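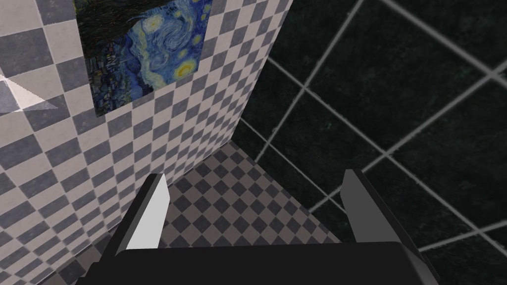
Two fingers, a tiled floor and a dark wall on the right.

So the Plineck vote is over, and I lost. Well, "I" lost. I own 231 shares, so let's not pretend my little proxy form was going to swing anything. But I've held those shares for years, I read every page of both mailings, and I want to get this out of my system before I go back to posting about normal things.

Quick catch-up if you haven't followed it (and why would you?). Plineck makes network cards and the switches they plug into. Small company, decent products, slightly sleepy. Last spring Curnau came along and offered to buy the whole thing, and the board said no thanks. Then Bukstead Capital turned up with a 9 percent stake and a very long letter, and it's been a food fight ever since.

Bukstead wanted 3 seats on the board. Their pitch was that management spends too much on research, that the refusal of the Curnau offer was a scandal, and that shareholders were being robbed of value. I counted the word "value" on the first page of the letter and gave up when I got to the second paragraph. What I couldn't find anywhere was a word on what Plineck should build next. Sell to Curnau, or cut until somebody else wants to buy, that was the plan as far as I could make out.

And look, they weren't wrong about everything! The travel budget was silly. The Millet acquisition was a mess, and I said so here when it happened (I got some grumpy emails about it, too). Plineck paid a lot for a company whose one good idea was a management console, and then let the console rot for two years. If Bukstead had run a campaign on Millet alone I might have voted for them.

But the research money is the company! The current cards sell because five years ago somebody was allowed to go off and work on congestion control when there wasn't a customer asking for it. If you cut that in January the numbers look lovely by summer, and they look lovely for another couple of years, and by then Bukstead will have sold up and be writing long letters to somebody else.

The meeting was webcast, and I watched all of it with a pot of coffee and my feet on the radiator. It started at 8 in the morning my time and the first forty minutes were procedure. Corina Riedl, who has run Plineck since before it went public, gave a short speech that I thought was pretty good, a bit dry. She talked about the order backlog and about the next generation of switches, and she said plainly that Millet had been a mistake and that it was hers. I don't remember the last time I heard a chief executive say that with the microphone on.

Then the Bukstead guy got his turn and did the slides from the letter again. Same chart, same arrow going up. One shareholder got up and asked him what the difference was between Ethernet and what Plineck's older customers run, and he said he'd be happy to take that offline. I laughed out loud and scared the cat.

Anyway, they got two of their three seats. The big index funds split, which I didn't see coming, and one of the longest-serving directors is out. Riedl keeps her job for now. The share price went up that afternoon, so on paper I'm a little richer and I should probably stop complaining.

Am I selling? I don't know. I bought the first batch with $500 from a summer job, and I'm more attached to it than anyone should be to a stock. I'll wait for the next quarterly report and go straight to the research line. If it's been chopped, I'm out, and I'll probably write a very long letter of my own.

The comments are open again, by the way. I fixed the spam filter, which had been eating everything with the word "dividend" in it. Sorry to the two of you who wrote in about the proxy forms, I found your messages last night and I'll answer them this week.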